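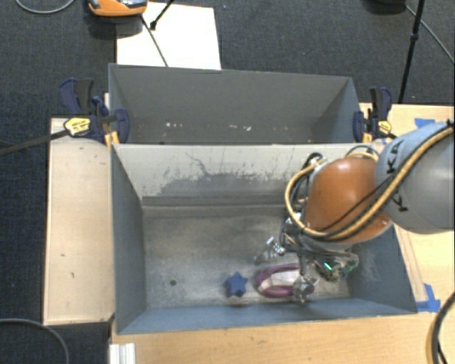
Our big lost toy sort-out has finally got a date, and I'm so pleased I could do a little dance round the hall. If you've been to the toy library on Quinlan Road lately you'll know the lost property situation has been getting out of hand (my fault, mostly – I can't bear to throw anything away). It's all going into big grey bins, the sort that have had a hard life and come out of it with scratches and worn paint, and people will be able to have a good rummage. A small dark-blue star with blunt points is the sort of thing I mean, or an oval with a purple rim and a pale middle. To you or me they're bits and bobs, but to a three-year-old one of those might be the most important object in the house!

Posted 13/10/2020 by the toy library desk

For anyone new, we lend toys, puzzles and games to families all over Flullano, and we've got 968 items on the shelves at the moment. Things come back in bags, in buggies, in coat pockets, and every so often something comes back that was never ours in the first place. A brick from somebody's own set, a shape from a sorter we don't own, a doll's shoe. Then there are our own pieces that have come adrift from their boxes, which is a whole other headache. Last May we had a go at matching everything up and got 433 pieces back where they belonged, and I was very smug about it until the next lot of returns arrived.

So, the sort-out. We'll be open from ten until four in the front room, and you can drop in whenever suits. Please come to the side door, as the front one is sticking again and it takes two of us to shift it. We're keeping numbers low inside so there may be a bit of a wait on the path, and we'd like grown-ups to wear a mask if they can. One family at the table at a time, please. I know it's hard with little ones who've spotted something sparkly, but we'll be as quick as we can.

If you think you've lost something, it really helps to bring the rest of the set with you, or a photo of it on your phone. Last time a lovely grandad spent ages describing a yellow giraffe to me and I kept handing him ducks. And if you've got any of OUR bits at home, have a look down the back of the sofa and pop them in your bag. There are no fines, I promise, and I shan't even raise an eyebrow. We're especially keen to see the missing track from the Trurov train set (four curved bits and the level crossing) and the little wooden key from the puzzle lock board, as both have been off the shelf since the summer and people keep asking.

Anything still unclaimed at the end of the day will be washed and passed on to the playgroup at Sinetti Court, who are setting up a junk box for making collages and pictures. They've asked for odd shapes in nice bright colours, so that's perfect for them. Very small pieces won't go to the playgroup, and I'd ask you to keep an eye on babies and toddlers while you're with us too – some of what turns up is tiny and goes straight in the mouth.

While I've got you, a quick word about the shelving money. We need £4,000 to replace the units along the back wall, and thanks to the cake stall and a very generous raffle we've now got the first £1,000 of it. There'll be a tin by the side door if you've any change to spare, but please don't feel you have to. Jam jars with lids are just as welcome, as I'm trying to store all the counters and dice in something I can see through.

We could do with an extra pair of hands for setting up, from nine o'clock, and again for sweeping up at the end. Tea will be provided, and biscuits too if I don't get to them first. Just ring the desk or leave a note in the returns box. Normal borrowing carries on that day as well, so you can bring your loans back and choose new ones while you're here. The jigsaws are in the corridor for now, next to the coat hooks.

Last updated: this morning, opening times corrected

Contact the toy library desk | Copyright Quinlan Road Toy Library | Back to top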